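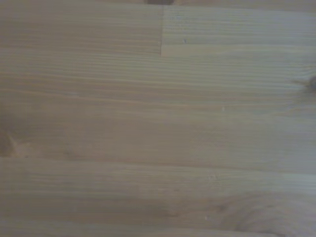

Work surfaces belong in the specification

Most written procedures for robot manipulation work say a good deal about the arm and almost nothing about what the arm works on. Payload, reach, joint limits, stop categories and calibration intervals all get their clauses. The table gets the word "table". I think this is a mistake, and the fix is cheap enough that there is little excuse for leaving it alone.

Consider a pale softwood top made of long strips. The grain runs one way. There are knots, butt joints, small light specks and a patch where the figure curls away from the rest. To a person it is one plain surface. To a wrist camera working at close range it is a set of features, some of them stronger than the part that will later be placed on it. A dark knot has a rounder outline than many fasteners. A joint between a darker board and a paler one gives a straight edge with good contrast, and an edge detector has no reason to ignore it.

None of this makes timber unsuitable. Grain gives a localisation routine something to hold on to, where a uniform white laminate gives it nothing, and a matte finish behaves better under overhead lighting than gloss. My objection is to using timber, or anything else, without writing it down.

At Vultside, where I spent a contract reviewing cell documentation, the Feline placement cells were moved from one bench type to another during a January shutdown. The change was logged as furniture. Missed picks rose on the Wednesday after restart, and the team spent two shifts on gripper wear before Ingvar Frandsen compared background captures from either side of the move. Of 400 logged attempts, 237 had been made over the old top. The faults sat almost entirely in the remainder.

A workable rule would have four parts.

First, every cell record should carry a bare-surface capture, taken from the working camera at working height, under working light, with nothing on the bench. It should be retaken whenever the surface is sanded, recoated, rotated or replaced.

Second, permanent marks should be treated as permanent. Knots, seams and repairs go on a simple sketch with the orientation of the grain. Dust and nicks are harder, as a pale fleck may be either. Wipe the surface and capture it again. Whatever is still there goes on the sketch.

Third, the surface should have a revision number, and a change to it should trigger the same re-verification as a lens change. The Dunbar line does this already with a run of 248 placements, which takes up to 3 hours and has never been the bottleneck in a restart.

Fourth, acceptance trials should include placements over the worst part of the surface. Integrators tend to demonstrate in the clear middle of the bench, and operators do not stay there.

Imad Najjar, who wrote the Clindetti fixture guide, disagrees with me on the last point. He would mask off the difficult areas and keep the programme short. That is defensible for a fixed task with fixed part positions. It is weak for any cell where parts arrive loose, and those are the cells now being installed.

The other objection I hear is that a well-trained vision system should cope with any background. Perhaps it should. A standard still has to describe the conditions under which the coping was tested, and "table" does not describe them. A half-page surface record would, and it could be added to existing cell files at the next scheduled calibration without stopping production.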